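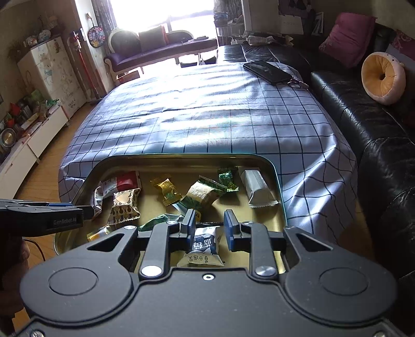 早就该让人自己上手试一试了,光隔着围栏看机械臂转圈,看十次也不知道难在哪里。旁边一位参观的人这么说的时候,我正排在队伍里,心里挺同意。

去的是Skuslow的开放日,十月,下午场,两点进门。之前我看过两次自动化方面的展示,都是站在黄线外面看,讲解员念稿子,机器按固定路线搬箱子。这次有一个环节是手持夹爪,来的人可以自己拿着,把小东西从托盘里夹出来再放回去。我主要是冲着这个报的名。

先说流程。进门签到,发一张纸,上面写着下午的安排。前半段是讲解,后半段是动手。讲解的部分讲得比较实在,说现在让机器学抓东西,有一条路子是先让人来做,把人做的过程录下来,再拿这些记录去训练。手持夹爪就是干这个用的,人手握着,前端和机器上装的夹爪差不多,人怎么夹,机器以后就照着学怎么夹。

托盘里放的是零食,都是独立小包装。金色的浅盘,里面有糖,有扁的袋子,也有长条形的。我原来以为这种东西最好夹,毕竟轻,又不怕摔。试了以后发现想得简单了。

夹爪两个指尖内侧贴着蓝色的垫子,张开以后中间留一道缝。要夹一包东西,得先把这道缝对准。平时用手拿零食根本不用想从哪里下手,五个手指一拢就起来了。换成两个指头,就得先看这包东西怎么躺着,是平的还是斜的,旁边有没有别的包装压着。平躺的扁袋子最麻烦,从上面往下伸,两边都没有能捏的地方,要么压着袋子推到盘子边上,靠盘沿把它顶起来,要么去夹封口那一道锯齿边。我第一包就选了个扁的,夹了两次都滑掉了,第三次夹住封口才提起来。

拧两头的糖要好一些,中间是鼓的,夹住就不太会跑。不过糖纸很滑,角度偏一点会转。长条形的那种最省事,横着夹中间就行,放回去的时候倒要留神,斜着放容易碰到别的。

还有一件事是手腕。夹爪比我想的要占地方,伸进盘子里,自己的视线会被挡掉一块,得歪着头看指尖。工作人员提醒不要把胳膊抬得太高,动作放慢,夹稳了再提。我旁边的人动作很快,一下一个,看着利索,工作人员跟他说快了不一定好用,中间最好有一个看得清楚的停顿。

每个人要做满42次抓取,一次算夹起一包再放下。听着不多,做到后面手指发酸。我做完用了一刻多钟,中间掉过几次,掉了就重新夹,掉的那次也照样留着。我问了一句掉了的要不要删掉,回答是不用,失败的也有用,后面会单独标出来。

动手环节结束后又有一段问答。有人问要录多少才够,回答是他们这个零食的任务,目前的目标是500条,换一种东西又要另外录。有人接着问能不能直接用到超市理货上,回答得比较保守,说现在还早,桌面上的小件先做稳再说。我觉得这个态度可以。之前看的展示都喜欢把话说得很满,什么都能抓,结果现场换个袋子就不行了。

我自己问的是软包装和硬包装差别大不大。对方说差别很大,硬的形状不变,夹一次是什么样,下次还是什么样;软的一夹就变形,里面的东西还会挪位置。这个我刚刚体会过,算是听懂了。

几点不太满意的地方也记一下。一是排队时间长,能上手的夹爪不够分,我等了半个多小时。二是发的那张纸上没有写清楚动手环节要另外登记,有几个人到了才知道,只能在旁边看。

如果有人想去,建议报靠前的时段,穿袖口紧一点的衣服,袖子太宽会扫到盘子。戴眼镜的没什么影响。小孩能不能上手我没有问,现场没注意到有这方面的说明。

回来的路上在便利店买了一包糖,用两根手指的指节夹着试了试,还是封口那里最好下手。下个月他们说还有一场,换成叠毛巾,我还没决定去不去,看时间。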